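Print this page | E-mail to a friend
Filed under: Home & Workshop > Storage and Tidying
Reading time: 2 minutes

How to hang your hand tools on a pegboard

by Devendra Garg

For many years I kept my tools in a drawer, and each time I needed a screwdriver I had to take out everything else first. Last December I bought a white board from Zosley, 1000 mm wide and 740 mm high, and moved the tools to it. I will explain the way I did it, so you can do the same at home.

Before you fix anything, lay the board on the floor and put the tools on it. Move them until you are satisfied. The tools you use often should be at the height of your hand. Tools which are still in their packet can hang by the hole in the card – it is not necessary to open them.
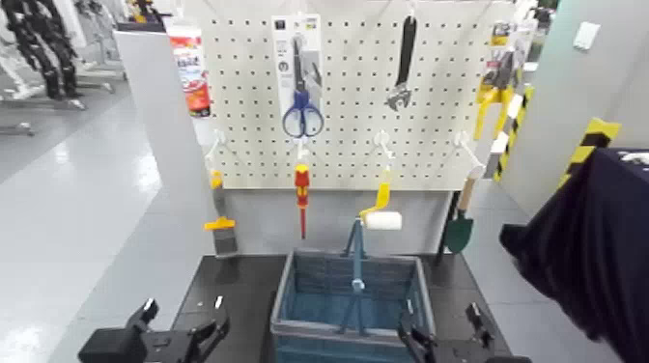 Brush, screwdriver, roller and trowel in the lower row, with a basket on the table.

Leave a good space between one hook and the next. A paint roller is wide and it needs more room than a screwdriver, so hang it first and arrange the thin tools after. I made this mistake with my first board and I had to move five hooks.

Now the fixing. The board must not touch the wall directly, or the hooks cannot enter the holes. Put a spacer behind each corner (mine are from Lilik, but a piece of scrap wood is also good). Mark the holes with a pencil, check with a level, then drill.
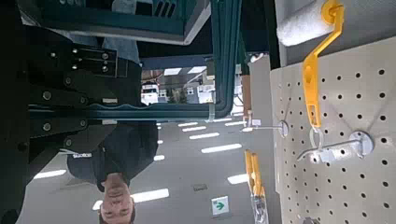

Tighten the screws only by hand at the beginning. When all the corners are in, check the level again and then tighten them fully. It is easier with two people, one to hold the board and one to work with the screws. 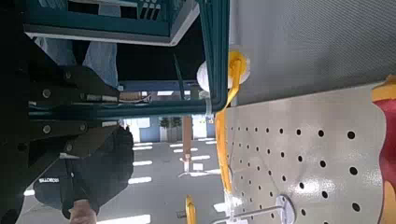 Choosing hooks is the part where most people spend too little time. The cheap ones come out of the board together with the tool, and this is very annoying. I prefer a metal hook with a round plate at its base and a thin straight rod, because the plate sits against the board and covers the hole. For a heavy wrench I take the thicker type from Nyarko.

After some 2 weeks, look at the board again. If you always put one tool in the wrong place, move its hook there – probably that place is better. Small things like screws and tape should stay in a basket under the board.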